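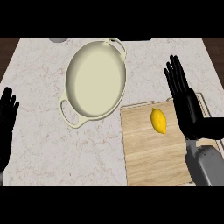 Worktops, and the Tullgate swap table

Well, I've been in the new kitchen since April and I still get asked about worktops more than anything else I write about in here, so let's do worktops.

I spent far too long choosing. I had samples propped up against the kettle for weeks, and I wanted marble so badly (pale, with those thin wandering veins) that I went to look at a slab at Sembiring's three Saturdays running. Then they gave me the quote: £1,649, before fitting! I had a little sit down in the car after that.

Sekar Tambunan, who some of you will know from the Tullgate bread mornings, has had real marble for 11 years and she talked me through it. Lemon juice leaves dull spots. So does vinegar, so does wine. She wipes up as she goes and keeps a big board out for chopping, and she says the marks she does have don't bother her any more. I know myself, though, and I leave half a lemon lying about most evenings.

So I went for oak in the end, oiled twice a year, and I kept one small offcut of marble for pastry. It lives behind the bread bin. Cold, heavy, lovely for shortcrust, and it cost me two jars of plum jam.

If you're oiling wood yourself, go thin. I put far too much on the first time and it stayed tacky for days – I was peeling the post off it.

The next swap table is on 23rd November at the Tullgate hall, and Thanakorn Saithong is bringing his spare cake tins again. I'll have jam, a box of cookbooks and a pasta machine I've used once. Come early if you want the tins, they went very quickly last time.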